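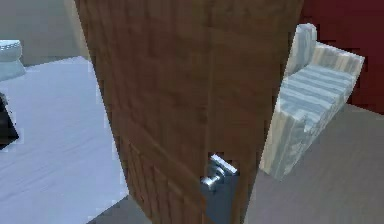 Doors, doors, doors: how the training rooms changed our work

Since August many of you ask me at lunch what the door team is doing all day in front of the screens. I promised to Ona that I would write it for the newsletter, so now I do it. I am with the team at Flelthorpe for three years and before this I worked on the floor with the linen carts, so I know both sides a little.

You know the problem already. Our delivery robot brings linen and small orders to the guest rooms at Trindade House, and it is good in the corridor. It is good in the elevator also, after the update. But a door that is half open was always a difficulty. A closed door is simple, because the system knows where to look for the handle. A door that is half open can stand at any angle, and the handle comes toward the robot or goes away from it. In the first months the robot stopped and called for a person, and the person was very often one of the housekeepers, who had to leave a bed half made and walk to the other end of the floor.

So the idea was to practice in simulated rooms. The software is called Ultia, and it makes bedrooms with a bed, a door, a chair and walls in different colors. Some of the colors are quite strong. We had a discussion about the red walls, as no guest room at Trindade is red, but the engineers want it like this. The robot should learn what a handle is and should not depend on the paint.

In the log we have now 3593 door attempts from the simulation. I have looked personally at 2092 of them, and I can tell you that my opinion about lever handles has become very detailed. My work is to watch an attempt and write what went wrong, in normal words. "Came too low." "Touched the plate and not the lever." "Pulled before it had the grip." The engineers read my notes and they change the settings or make new rooms.

What is different for the housekeeping team

I want to be exact here, because there was some talk that was not correct. The robot doesn't make beds and it doesn't clean. It carries things and it should open the door to bring them. What changes is the calls. Before, a housekeeper on the third floor had many interruptions in one shift. With the new door program, which runs on one floor only for the moment, the calls have become fewer, and the ones that come are mostly from heavy doors or from a bag that a guest has left behind the door.

The list of tasks has changed too. There is now a point in the room check which says to leave the door either fully closed or wide open when you leave a room that waits for delivery. Several of you said to me that this is people working for the robot, when it was supposed to be the other way. I understand this. I brought it to the planning meeting and the answer was that the point stays until the next version and then we look again. I will ask again, don't worry.

New work for people who know the rooms

The part that I like the most is that the notes are written by people from the floor. At the beginning Pirex, who deliver the robot, proposed that their own office does it. But the persons there have never pushed a cart into a room with an armchair close behind the door, and we have. When you know that a chair near the door takes away the space for turning, you see at once why the robot goes in at a bad angle. In the first week I wrote this in my notes so many times that they made a special set of rooms for it.

At the moment we are five persons who take turns at the screens, always half a shift, so that everybody stays also with the normal work. It is paid at the same rate as before. Ona has asked for a supplement for the hours of note writing, and she waits for the answer. My own experience is that the half shift is enough. After some hours all the doors look the same, and then the notes become bad. The back is happy with the sitting, the eyes are less happy. We have asked for a better lamp and a second chair that can be adjusted.

It is not all solved. The simulated handle always moves smoothly, and the real ones at Trindade are old and some of them hang a little. An attempt that looks perfect on the screen can fail on the real door, and then we write this down also and compare. The engineers come to the floor for this, and I find it good that they stand in the corridor with us and see it.

If you want to try the note writing, you can come to the small office behind the linen storage, at 2:00 in the afternoon when the shifts change. You don't need any computer knowledge. You need patience, and you should be able to say in one sentence what you have seen. Please speak first with your supervisor, so that the floor is covered.

Questions about the room check and the open-door point please give to Ona Org or to me. I collect them for the next planning meeting.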